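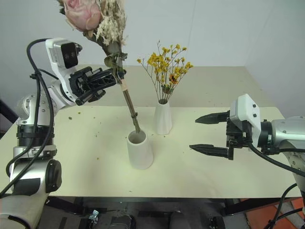
Session 6 notes: tournament booking and the length of a card

Same as before, these are my speaking notes tidied up a bit, so if you missed the session get somebody else's notes too. The board diagrams aren't in here. Reading for next time is at the bottom.

Where we left off

Last session was single-match structure. Shine, heat, comeback, finish. You all had that down by the end, even the people who came in from the stage management side. Today is one level up: what happens when eight matches have to make sense together on one night, and some of them feed into each other.

Two case studies, Fotura's one-night eight-man and Ansah's league. Very different animals.

Single elimination, the basic math

Eight entrants, seven matches. Sixteen entrants, fifteen matches. Always one less than the number of entrants, since every match gets rid of one person. Sounds obvious but people put eight matches on the run sheet for an eight-man all the time and then wonder who's in the extra one.

Triple threats in the first round change this. Three in, one out, so each match gets rid of two. Nine entrants in three triple threats gives you three finalists. Then the final is a triple threat as well and the whole thing is done in four matches. Useful if you have a big roster and a short night.

Downside of triple threats: the loser doesn't have to be pinned. Good for protecting somebody, bad for the crowd's sense of who beat who. Use two in a row and people in the cheap seats lose track.

Elimination-style finals (four or six people, last one left wins). Long. Needs a clear order of falls written down before anyone gets to the building. The order IS the story. Put your biggest upset early or third, never right before the last fall, it steps on the finish.

Case study one: Fotura at Rurnier

Fotura is a mid-size promotion, Rurnier is the arena they use for their bigger shows. Paid attendance for the night we're looking at was 2,461. The tournament was eight people, all in one night, plus non-tournament matches to space it out.

Total bell-to-bell time was 159 minutes. That's wrestling only, first bell to last bell of each match added up. Doesn't count entrances, video, the intermission or the trophy bit at the end. Write that number down because we come back to it.

Total matches: 10. Seven tournament, three not. So a bit under 16 minutes a match on average, but averages hide everything here. First round matches ran short, the final ran long, and the tag match in the middle ran over by a lot.

Running order, as it went out:

1. First round A
2. First round B
3. Women's title match
4. First round C
5. First round D
(intermission)
6. Semifinal one
7. Tag team match
8. Semifinal two
9. Six-man
10. Final

Things to notice.

Women's title at 3 is doing a job. It breaks up the first round so you don't get four of the same kind of match back to back. It also has stakes of its own, so nobody treats it as the snack break.

Intermission after the last first round match, not before it. The bracket is clean when people walk out to the lobby. They can talk about it. If you stop after C, the conversation is "who's left" and half of them get it wrong.

Tag match between the semis gives the winner of semi one some rest. Six-man between semi two and the final gives the winner of semi two some rest. Here's the problem though - the winner of semi one has had three matches of rest by the final and the winner of semi two has had one. Fotura used this. The good guy came out of semi two. If your good guy comes out of semi one, he's the fresh one, and now the crowd is being asked to cheer for the guy with the advantage. Fixable but why make work for yourself.

Question from the floor last year was whether crowds really notice. Some do. The commentators will tell the rest. That's what they're for, see session 3.

First round finishes

Four first round matches, four different kinds of finish. Fotura's were: clean pin, submission, roll-up out of nowhere, count-out. Good spread. The count-out got booed but it set up the heel as somebody who would take the cheap way through, and then he had to win his semi clean, which made him look dangerous. Nice piece of work.

What you don't do is run a disqualification in round one AND a disqualification in the semis. One per tournament at most. Many bookers say none.

Also don't use the finishing move of your eventual winner in all three of his matches. Save it. Have him win the first with something else. Then when it lands in the final it means somthing.

Injury angles

A guy hurts his knee in round one, sells it in the semi, it costs him the final or almost does. Oldest thing in the book, works every time it's done properly. Rules for doing it properly:

Same knee all night. Sounds silly. Check the tape.
Everybody he faces has to know about it and act on it. An opponent who ignores a hurt knee looks dumb.
Tell the ref. Tell the commentary desk. Tell medical it's a work, in person, before doors open. Medical need to know what's planned so they can spot what isn't.

Last one's not optional. If your plan has a stretcher in it, it goes on the run sheet with a name next to it.

Case study two: Ansah's round robin

Ansah went the other way, a league spread over several shows. Two blocks, everybody in a block wrestles everybody else in it, block winners meet in the final.

The math: in a block of n people you have n times n minus 1, divided by 2. Block of five is 10 matches. Two blocks of five is twice that, then the final on top. Block of six is fifteen. It gets big fast. Do this sum before you announce the field, please.

Points. Two for a win, one for a draw, nothing for a loss. Simple enough to keep on a sign. Ansah tried bonus points for submissions one time and dropped it, fans couldn't follow the table.

Good things about a league: people can lose and still be alive. You can give a newcomer a win over a big name and it hurts no one. You can run time-limit draws that matter.

Bad things: dead matches. By the last show somebody is out and wrestling somebody else who is out. Fix is to put those early on the card, keep them short, and give at least one of them a reason (grudge, pride, spoiler). The spoiler is best. Guy with no chance beats guy who needed the win. Works great in the semi-main slot.

Second bad thing, injuries again, real ones this time. One person goes down in a knockout, you slot in an alternate. One person goes down in a league, every match left on their schedule is a forfeit and your table looks broken. Ansah keeps one alternate per block and announces them up front. Good habit.

Time cues

You need three people who know the time: ref, timekeeper, whoever is on headset at the curtain. Not two.

Cue list we use in the practical:
Five left
Two left
Go home

"Go home" means start the finish now. Doesn't mean start thinking about it.

If the undercard runs over, the time comes from somewhere. In the Fotura case it came out of the six-man, which got cut while the guys were standing behind the curtain. They handled it. But the entrances alone ate up most of what was left and the match felt like nothing. Better to cut an entrance or a promo first. Put your cuts in order on the run sheet in the afternoon when everyone is calm.

Tickets and the bracket

Short section, we ran out of time on this. Promoters want to announce the whole bracket early because it sells. Bookers want to hold something back. Usual deal is first round announced in full, everything after that obviously unknown, and non-tournament matches drip out over the last few weeks.

Fotura sells through Cesix, who release a last block of seats on the day. For Rurnier that was 200 seats at the door price. They held the women's title match announcement back until the same afternoon. I think that was smart, a couple of you disagreed, and we can pick that up next time. The argument against is that fans who would have traveled for it didn't get the chance. Fair point.

Terms to know for the quiz

Bye: going through a round without wrestling. Use for odd numbers or to annoy people with a heel.
Seed: ranking that places you in the bracket. Only mention seeds if you plan to use them.
Spoiler: see above
Alternate: named replacement
Cool-down match: lower stakes match placed after a hot one. Number 7 at Rurnier was supposed to be one. It wasn't.
Bell-to-bell: match time only
Card: the full list, in order

For next time

Book an eight-person single elimination tournament for one night. Use the roster sheet from session 2. I want:

Full running order with the non-tournament matches in
Finish for every match, one line each
Time for every match. Bell-to-bell total can't go over Fotura's 159
Your cut list, in order
One alternate, and what changes if they get used

Two pages max. Typed please, I couldn't read half of the last batch. Work in pairs if you want but hand in one copy with both names.

Reading is the chapter on pacing in the course pack, and the Rurnier run sheet, which is in the same folder. The August version of the run sheet has matches 4 and 5 swaped, ignore it and use the later one.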